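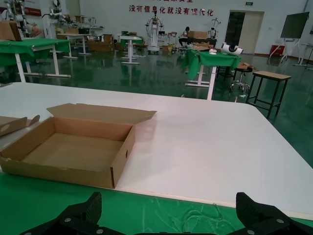
Report on a visit to the Stusavico training hall
Maintenance study group, Lalteck
April 5, 2026

At the invitation of Stusavico, members of the study group visited the hall in which the company prepares robots for handling cartons and other light packaging. The purpose of the visit was to learn how a single gripper station is set up and kept in working order. Our hosts had set aside the morning for one cell, and we are grateful to them for keeping to that plan.

The hall is one large room with a dark green floor, and the stations are spread across it with space to walk between them. Tables are covered in green cloth, with a white table top placed beyond the cloth at the station we studied. Across the back wall runs a line in red Chinese characters, 没有信息化就没有现代化, which may be rendered as "without informatisation there is no modernisation".

The gripper at this station has two black fingers held with round-headed screws. A small camera sits close to them and looks out past the tips, so that the fingers are always in its view. The task on the day concerned an open cardboard box, shallow and with its lid folded back. Staff explained that open boxes are a harder test than closed ones, as the flap can move when the side wall is touched.

Setting up begins with the table. The cloth is pulled flat and its position compared with a printed plan. The arm is then sent to its home position and the fingers are opened and closed 11 times at low speed while the operator listens for rubbing. The camera lens is wiped with a dry cloth. Only after this is a box put out.

The screws in the fingers receive particular attention. They are checked with a hand torque driver every 50 working hours, and the fingers are taken off and inspected after 500 hours. The log for this gripper stood at 665 hours on the day of our visit, and the entry for the last inspection recorded one finger replaced owing to wear at the tip. Spare fingers are supplied by Drenum in matched pairs. Both are changed if the difference in length can be felt with a fingernail; in this case it could not, and the older finger was kept.

Our members asked about glare from the overhead lights, which shows as pale patches on the white surface. The station staff lower the camera exposure slightly and do not alter the lighting, as the other stations share it. A matt table top from Katayama is to be tried in July.

We were shown the fault sheet kept for the cell. Most entries concern the cable at the wrist, which is now tied at two points and given more slack than the manual requires. The study group has asked for a copy of the sheet and will circulate it to members with the notes on finger inspection.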